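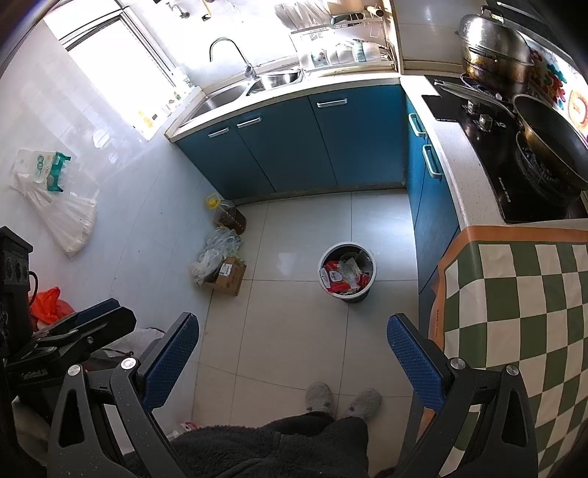 The kitchen in Skavness was so small you could stir a pot and rinse a plate without moving your feet, and oh, I loved it! I had rented it in August, all those blue doors, and by the holidays I knew every tile.

My sister and her two boys were due on the evening ferry. I put on my slippers and went at the place like a woman possessed. The trash first, because the bin was full to the brim with wrappers (red ones, white ones, all that glorious junk we eat in December), and then the plastic bags. Who saves so many bags? I do. My mother did, and her mother would have if she'd had them!

"You're keeping the oil?" my sister asked over the phone, while I stood there with my free hand on the big bottle.

"There's plenty left in it. I'm frying dumplings."

"How many?"

"Sixty-three."

She laughed so hard the boys wanted to know what was going on. I could hear the ferry engine under her voice, and I thought of the stockpot and the wok and felt rich.

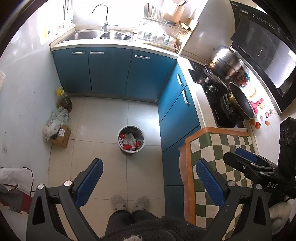

Leave the bags where they are, she told me, because the boys would want them for sledding on the hill behind the Oravec bakery. So I left them, every last one, and went to chop the cabbage. It was a beautiful cabbage, heavy as a bowling ball, and I sang to it the whole way through.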